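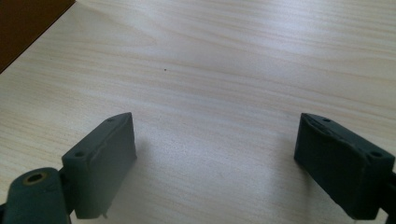 Starting Conditions for Hand-Held Gripper Recordings

Posted 16 Mar 2026

Print this post | E-mail this post

I have been asked more than once to set down the practice we follow at Gorbridge before a recording begins. The text below is my own account of it. The formal procedure is maintained by Radka Krasniqi, and where the two differ, hers is to be followed.

1. The surface

A recording opens on a clear tabletop, with both fingers in view and the gap between them open. The operator holds this position for a count of eight before reaching for anything. Objects belonging to the task are brought in afterward, in the order given on the task sheet.

Crumbs and specks are to be wiped away before the count. A small dark dot on a pale table is easily overlooked by the person holding the tool, and a reviewer may later spend several minutes deciding whether it is part of the task. Permanent marks in the wood are entered once in the table record and may then be disregarded.

2. Light

Pale tables are permitted. Glare on them is permitted as well, provided that the finger edges can be told apart from the surface at all times. Where a bright patch hides the place at which a small or light-colored object will be set down, the operator shall move the task to another part of the table. Lamps are not to be adjusted once a session has been opened.

3. The fingers

Finger pads are inspected at the start of each session. The inspection covers the upper edges, the inner faces and the screws. A ragged or lifting edge is reported even when the grip seems unaffected. Stavros Hoxha has proposed that any finger with such an edge be replaced at once. I take a more lenient view and would allow the session to be completed, with a note, so long as the inner face is sound. The matter remains open and will be settled in April.

Fingers are replaced in pairs. Mixing an old finger with a new one was common under the Nunidov procedure, and I do not recommend it.

4. Records

Of the 888 recordings submitted for the Sondari set, 739 met the starting conditions as written. Most of the remainder were returned for one fault, namely that the operator had begun to move before the count was complete. These recordings were otherwise of good quality, and it was disappointing to return them.

Each operator now files a session sheet for every 200 recordings, or at the end of the session if that comes first. The sheet states the table used, the condition of both fingers and any departure from the sections above.

5. Corrections

Corrections to this post may be sent to me by e-mail. Requests to change the procedure itself should go to Radka Krasniqi, with the section number stated.

Print this post | E-mail this post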